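Skarnier drawer liners, worth it or not?
Laltdale Home Shop Board > Storage and Organizing

gravelpit_9
Posted 2021-04-22
The Skarnier liners are $107 for a full set and I keep seeing people rave about them. It's a sheet of gray rubber. What am I missing? My sockets slide around, sure, but a yard of shelf mat costs next to nothing.

tansy_mule
You're missing nothing. I bought the Nurmi ones, same idea, and they curled at the corners by July. Went back to shelf mat.

oldbandsaw
Disagree. Shelf mat sheds crumbs and sticks to anything with oil on it. My Skarniers have been in 2 years and they wipe clean. Price is silly though, I'll give you that.

gravelpit_9
Wipe clean with what? The listing says "solvent safe" and then the care sheet says soap only. Pick one.

oldbandsaw
Soap. I never tried solvent and I'm not going to for your sake.

kettleside
I'd skip liners and get shallow bins. Dark ones, so small bright parts show up. I moved 314 odds and ends out of drawers (yes, I made a list) and haven't bought a liner again. Bodik sells bins one at a time, so you can try a single one before you sink money in.

tansy_mule
Dark bins show every speck of dust. And a bin doesn't stop anything sliding.

kettleside
Dust wipes off. This kind of color, slate gray: 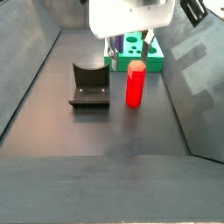 Re: Skarnier drawer liners, worth it or not?

gravelpit_9
Fine, color I can live with. Still not convinced shallow is better. Stuff hops out when you carry it.

kettleside
So don't fill it to the top.

oldbandsaw
One bin and one liner, try both for a month. My bet is he buys neither.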